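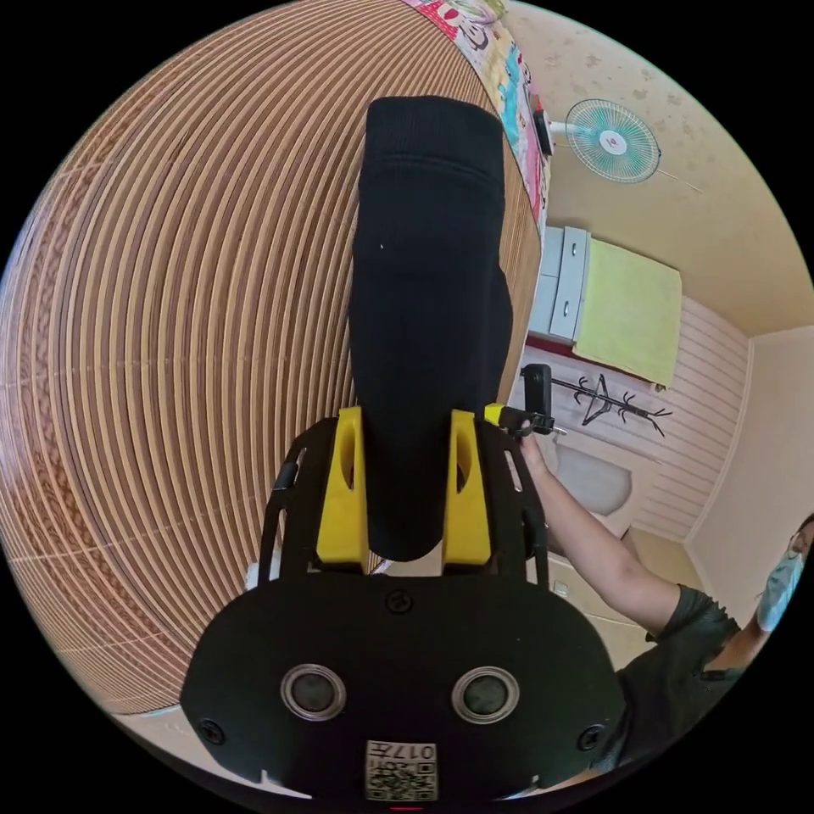
I look after the sock part of Karaki, which is our go at teaching a robot to handle laundry by learning from people instead of from lines of code. We do it with hand-held grippers: same fingers as the robot has, but a person does the moving. A black sock held toe-down between two yellow fingers doesn't look like much, I know, but it's the sort of thing our robot is worst at! Socks stretch, they twist, and they never lie the same way twice. These are the questions I get asked most (thanks to Rukhsana Sandhu for nagging me to write them up).

Why not just drive the robot by remote control?
We tried, back in January, and it was so slow. Folding with a joystick makes everybody grumpy, and you end up recording the grumpiness. With the gripper in your own hand you move more or less as you normally would, and the robot gets something worth copying.

How many demonstrations did you use?
688 in all. We set 139 of those aside before training, mostly where the cloth had slipped out of view of the lenses and we couldn't tell what the fingers were doing. Jozef Cuypers thinks I was too fussy and he may well be right, I'd like to run it again with the lot in.

Why homes and not a lab?
The first version learned on a plain lab bench and fell to bits the moment we moved it. Put it near a patterned cover or a towel and it would reach for the wrong thing. So now we record among people's own furniture, with the walls and fans and drawers they happen to have.

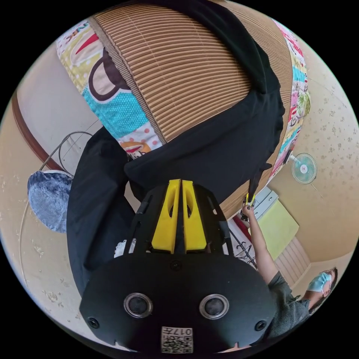

Black cloth over the slatted surface, one edge held by hand.

Does it work, then?
Sort of! On the 300 test runs at Jirncombe it did well with single socks and small cloths. Pairs are still a mess. It'll pick up one sock quite happily and then act as if the other doesn't exist.

What about dark fabric?
Our weak spot. Folds in black cloth hardly show up, so the model has less to go on. Ildikó Jakab is trying brighter training images to see if that helps, no results yet.

Can I have the data?
Not quite yet, we're still checking the consent forms. Qusai Qudah keeps the list, so ask him to add you.

Last updated April 3, 2022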